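About Us

Hi, and welcome in! I'm Pacita Lumbao, and I alter, mend and (when the mood takes me) make coats. If you've landed on this page you probably have a coat you love that doesn't quite love you back. The sleeves are too long, or the lining has gone to ribbons, or it was your dad's and he had shoulders like a barn door. I can work with all of those.

The business is called Stornthorpe Coat Alterations, after the street I grew up on. I tried a lot of cleverer names and my sister vetoed every one of them. Stornthorpe sounded solid and a bit rainy, like somewhere you'd want a good coat, so it stuck.

How I got into this

I learned to sew from my grandmother, who made school uniforms and had no patience for wobbly topstitching. I went from there to the workroom at Zacharopoulos, a family-run outerwear shop in Dultatbridge, where I started out sweeping up threads and unpicking hems. I stayed nine years! By the end I was fitting wedding coats and arguing with the boss about pocket placement, which he enjoyed far more than he let on.

When the family closed the workroom I bought the two best machines, the big cutting table and a tin of horn buttons I'm still using up. I had a grand plan to take a month off. I lasted until the Tuesday, when a former customer rang to ask if I could save the collar on her camel wrap coat. I could. She told her book club, and I haven't had a quiet winter since.

Who's who

There are two of us now. Lilibeth Panganiban came in as a customer with a moth-eaten pea coat and asked so many good questions about the weaving that I offered her a Saturday job. She does all our invisible mending these days, plus anything knitted, and she is far better at it than I will ever be. She also runs the bookings, so if you get a reply that is polite, prompt and correctly spelled, that's Lilibeth. If it has too many exclamation marks, it's me.

What we do all day

Mostly sleeves. If I had to guess what's on my table at any moment it would be a wool coat with the sleeves coming up an inch. After that it's relining, new zippers in puffers and parkas, taking in side seams, moving buttons, and replacing those little hanging loops that always snap in the coat check.

We do leather too, within reason. I'll shorten a sleeve, replace a zipper or put a new lining in a leather jacket, and I'll happily tell you when the hide is too dry to take a needle. Suede I look at case by case. Fur we don't touch, and I can't re-wax or re-proof anything in our space (the smell gets into everybody else's wool and never leaves).

A few times a year I make a coat from scratch. Every one of them begins with a long chat, a cup of tea and a cheap cotton mock-up that you'll look slightly ridiculous in. The wait for these is long and I won't pretend otherwise. I cut them myself, I sew them myself, and I want them to still be going when you hand them down to somebody.

Fittings

You're welcome to come to us, and plenty of people do, but heavy coats are a pain to haul across town on a bus. So we do home fittings as well. I bring pins, chalk, a folding mirror and a proper clothes brush, and all I need from you is decent light and enough floor to turn around on. Wear the shoes and the thickest sweater you'd normally wear with the coat, please! A sleeve fitted over a T-shirt in July will ride up your wrist the minute it gets cold.
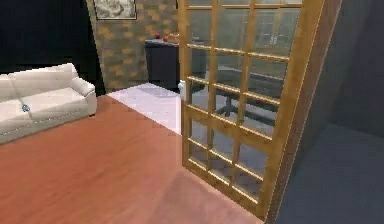

A sofa and a bit of open wood floor: plenty of space for a home fitting.

Home visits take an hour or less for a single coat. If you've got a whole closet's worth, say so when you book and we'll put you at the end of the day so I don't have to rush off. One family in Dultatbridge had me go through every winter coat in the house, from the toddler's up to the great-aunt's, and I came home with the back seat piled to the roof and a jar of pickled plums.

Prices and waiting times

I like people to know what they're in for. A simple sleeve shortening starts at $60. A full reline on a knee-length coat starts at $200, including a good plain lining, and goes up if you fall for one of the printed silks (I keep them where you can see them, sorry). Mending is priced by the hole, once Lilibeth has had a look at it under the lamp.

Most alterations are ready in 3 weeks. Fall is busier, as you'd expect, and the first cold snap brings everyone in on the same morning. If you can bear to think about your winter coat while the sun's out, you'll get it back faster and I'll adore you for it.

We check every coat over before it goes home. Buttons get tugged, pockets get turned out, and anything we find in them goes into a labeled envelope. So far that has mostly meant bus tickets and mints, but there was one very nice earring and its owner cried.

Things we care about

I'd like people to buy fewer coats and keep them longer. That's bad business advice for a shop selling new ones, but it suits a mender fine. Good wool can take a lot of living in. So if I think your coat isn't worth the money you're about to spend on it, I'll say so, and I'll tell you what to look for in the next one. Check the seam allowance inside the cuff before you buy! If there's nothing folded under there, I can't let the sleeve down later, however nicely you ask.

Offcuts go to the textiles class at the school up the road. Buttons I can't match go in the big jar on the counter and you're free to rummage.

Come and see us

Our next open workroom day is Sat 21 February, from ten until we run out of cake. Bring one coat each and I'll give you a free opinion on it, and Lilibeth will be showing how to darn a small moth hole without puckering. No need to book, just come up the side stairs and shout hello.

For everything else, use the contact form and attach a photo of the coat if you can, front and back, buttoned. Tell us what bugs you about it in your own words. "It makes me look like a mailbox" is a perfectly good brief and I've had it more than once.

Pacita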